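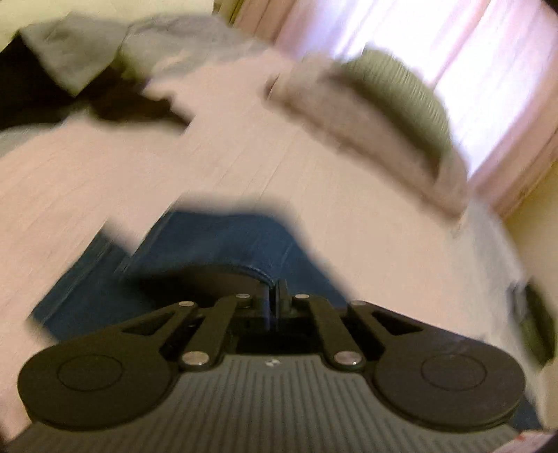

Fabric and clothing spread out for sorting.

Laundry and linens at Sandoval House

The January clothing drive brought in 661 pieces, and most of them are now folded and on the shelves in the back hall. Uriel Beltrán has been running the sorting on weekday mornings. Everything gets spread out flat first, so that stains and missing buttons show up before a piece goes any further. Shirts and pants go by size. Anything that needs mending goes to Damián Varela, who has the sewing machine on the second floor and asks that you pin a note to the spot — he had a stack last month with no notes at all and had to go over every seam.

Please don't leave bags outside the Cudonell Street door after 6. The lobby is open until 8 and there is a cart just inside. 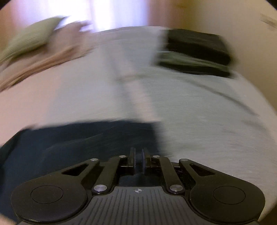 Bed linens are handled separately. Guest room sheets are changed on the day a guest leaves, and the clean set goes on the same afternoon. Fitted sheets should be pulled tight at the top corners first, then the bottom. We are short on twin sizes and have plenty of queens, so if you are giving sheets, twins are what we can use. Pillowcases are fine in any color.

The dryer in room 2 is working again. The one next to it still needs a belt, and the part is on order. Until it comes, please keep loads small and clean the lint screen each time.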